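Shop notebook, Thursday, bench closed at last

Pricing again. I said in December I would stop quoting out of my head, and I lasted until the Jardine job came in. Then I quoted out of my head, standing in the doorway with a sandwich, and the number I said was the same number I always say.

Went back through the Jardine folder tonight. Quoted a flat fee, went over by two days, ate both of them. Two days of chasing answers to one email. The making part went fine. I keep recording the making hours to the quarter hour and writing down nothing for the part where I sit and wait for a person to pick between two blues.

So, new columns in the job sheet, starting now:
quote
making hours
talking hours
sulking (kidding, but leave room)

Wivo pays on 60 days. It says so in the terms, which I signed, having read them the way one reads the back of a shampoo bottle. Their order looks lovely on paper and it means I finance their spring. Rang to ask for 32 days, a number I picked because 30 sounded rehearsed. They said they would look into it. Nobody in accounts has ever looked into anything while I was still on the line.

What I could do about Wivo:
Ask for a deposit on the next order. Half feels cheeky, a third feels like an apology.
Put the price up and call the difference patience.
Smaller batches, invoiced as each one ships. More paperwork, less dread.

Leaning toward batches. Will try it on the next one before telling them it's a policy.

Tirkthorpe market – the stall fee has gone up again. Took the till roll home and did the sum properly, with the fuel in it and my lunch. It clears a small profit if I pretend the Saturday itself is free. The useful part of Tirkthorpe was the people who took a card and ordered later, and I have no idea how many of those there were because I never wrote that down either. There's a theme. Next time each card gets a pencil mark on the back so I can tell where it came from. Cheap and ugly, should work.

Lalenach: they want exclusivity on the small range. Flattering for an evening. Then I looked at what they bought last year, which would about cover 3 months of rent and none of the heating. If they want to be the only shop that stocks it they can commit to a minimum, in writing, and until then it's open to whoever turns up with money. Draft reply is in the folder. Somebody else please read it before it goes, I wrote it in a mood. 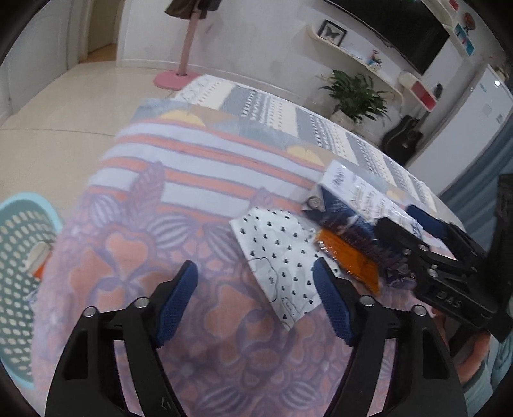

What do we charge when a customer changes their mind after the quote is signed?

The hourly rate for the extra time, plus any material already cut, agreed by email before the work restarts. If the change makes the job smaller, the deposit stays with us.

Typed that up for the wall by the phone, since the phone is where I give things away.

Still to do:
Jardine final invoice, with the extras listed even if I end up waiving them, so they can see them
Wivo batch sizes
find the other ledger
new toner

Bank balance is in the usual place. Don't look at it before coffee.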